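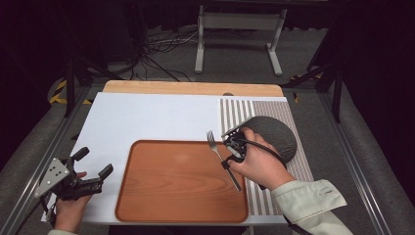
Rapport de projet, 2e année – L'automatisation au poste de dressage chez Haltonon

Pour notre projet, nous avons passé 4 semaines en avril dans la cuisine centrale de Haltonon, qui prépare des plateaux-repas pour des bureaux et deux cliniques. On s'attendait à une visite un peu froide, et on est ressortis avec trois carnets remplis !

Le poste étudié est celui de la mise en place : plateau, set, couverts. Un service du midi représente 986 plateaux, répartis entre cinq personnes. Le système Jostora doit reprendre une partie de ces gestes, à commencer par la pose des couverts.

Une fourchette, ça paraît simple. Or elle est fine, elle brille, elle glisse, et il faut la saisir sous le bon angle pour la poser droite. Les opératrices le font sans regarder (nous avons essayé : c'est humiliant). Avec des pinces tenues à la main, on redécouvre chaque étape du mouvement, et c'est là que nous avons le plus appris.

Côté équipe, les avis sont partagés. Les plus anciennes parlent surtout de leurs poignets et seraient ravies de laisser la tâche. D'autres craignent de se retrouver à surveiller une machine toute la matinée, sans le bavardage autour de la table. La direction prévoit 3 jours de formation par personne et une rotation avec le contrôle des régimes alimentaires. Les intéressées demandent que cette rotation soit écrite dans les plannings, et nous trouvons qu'elles ont raison.

Reste à comparer avec le site de Stotthorpe, où Jostora est installé depuis l'an dernier. Notre grille d'entretien est en annexe.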